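Off-season heating in a holiday let: what the meters said

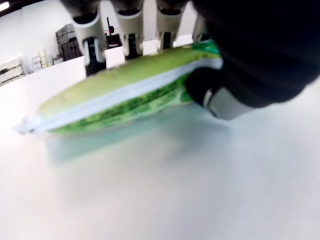

Green pouch, pale on the upper face, with the seam running lengthwise.

I have now had three winters of readings from the two-bedroom flat in Tultcombe, which is enough to write something down. The flat sleeves off the back of a larger guesthouse, shares one wall with it and has its own electricity supply. It is let by the week from spring to September and in shorter stays after that.

The first winter I left the panel heaters on a low background setting between bookings. Consumption from the start of November to the end of February was 1,162 kWh, of which a good part went into rooms with no one in them. The second winter I switched everything off at checkout and drove over the evening before each arrival. That saved electricity and cost me 27 trips. It also produced a damp patch behind the wardrobe in the back bedroom, on the north wall.

For the third winter I fitted a Stonura controller, which takes a booking calendar and works backwards from the arrival time. The settings I ended up with were these:

Empty, no arrival within two days: 9 degrees.
Arrival next day: 13 degrees from 6 pm.
Arrival day: 19 degrees from 11 am.
Bathroom towel rail: on for one hour, morning and evening, whatever the bookings.

The building is stone and slow. Going straight from 9 to 19 on the day took over seven hours in January, and the beds still felt cold to the hand at check-in. The intermediate step fixes that. Folasade Akande, who lets the cottage across the lane, runs hers at 15 throughout and says she has fewer messages from guests. Her walls are thinner and she has a wood stove, so the two are not directly comparable.

The hot water is a separate matter. The cylinder is a Rivard, 143 litres, and I leave it on its own timer. Two adults and two children will empty it before breakfast if they all shower. I put a note on the inside of the airing cupboard door with the position of the boost switch – most people find it.

Fitting the controller and the two extra sensors cost £300 including the electrician. One sensor had to be moved, as it was above the kettle.

Still to do: the draught under the front door, and a proper reading from the back bedroom with a humidity logger. I have a Haruna one on order. The old logger stopped recording in December and I did not notice until the changeover in the new year, so that part of the graph is blank.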